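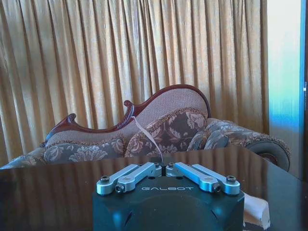

# Prirnlow coffee table in dark gloss: a review after five months

I bought this table in July from the Hayes showroom in Dreltport. It cost $408 with delivery, and Siobhán Hayes took the order herself. I had been looking for something to stand in front of a carved sofa that came from my aunt's house, and most new coffee tables looked wrong next to it. The Prirnlow has curved, carved legs and a dark finish, so it belongs with older furniture even though it's new.

## Delivery and assembly

The table came in two boxes. The legs were in one and the top and lower shelf were in the other. Tatu Nyamweya helped me carry them up, and we had it together in an hour and a half. You need a Phillips screwdriver and a second person to hold the shelf while you fix the last two legs. The instructions are one folded sheet. Step 3 shows the shelf upside down, so check which face is finished before you tighten anything.

One leg had a small chip on the inside where it meets the shelf. I called the store, and they mailed me a touch-up pen that week. I can't find the chip now unless I get down on the carpet.

## The top

This is the part most people will want to know about. The top is very glossy and very dark. In daylight it reflects the curtains and the sofa, and I like that. It also shows dust by the afternoon if you wiped it in the morning. Fingerprints come off with a dry microfiber cloth. I tried a spray polish in the first month and it left streaks that took three passes to remove, so I went back to the dry cloth. 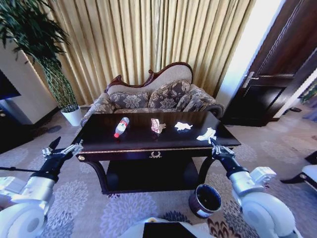

It's a good size for everyday use. Two people can have plates on it and still have space for a pot of tea. Whatever you leave lying there is going to stand out, though. On the pale oak table I had before, I could ignore a wrapper or a used tissue until bedtime. On this one I clear up sooner.

I use coasters for anything hot. Daithí Fahy put a mug straight down on it in the fall and left a faint cloudy ring, which faded after two days. I wouldn't count on that happening every time.

## Trim and details

A thin gilded line runs along the edge of the apron, and there's an ornate brass pull at the center front. The pull on mine was a little loose when it arrived. A quarter turn of the screw behind it was enough, and it has stayed put. The gilding has held up to normal dusting, but I would keep abrasive cloths away from it.

The lower shelf is useful for magazines and the remote. It is harder to clean than the top, as you have to reach in between the legs. My vacuum's brush attachment does it.

The table is heavy. It doesn't slide when someone bumps it, and it has left dents in the carpet under all four feet. I move it a few inches every month or so to let the pile recover.

## With the sofa

The dark finish is close to the carved frame of the sofa but not identical. The sofa has more red in it. With the gray floral cushions and the gold-beige curtain behind, the difference doesn't bother me. If you need an exact match, ask the store for a finish sample first. They have them behind the desk.
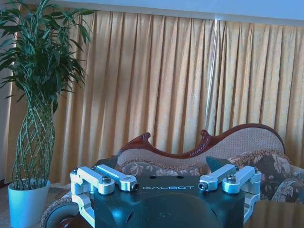 *The camelback sofa on the far side of the table.*

## Would I buy it again

Yes, at this price. I'd pass on it if you have small children or don't want to dust every day. The same design comes in a satin finish for slightly more, and that would probably hide marks better.

Four stars out of five. I took one off for the instructions and the chipped leg.

Ridwan Ong
Friday, December 28, 2018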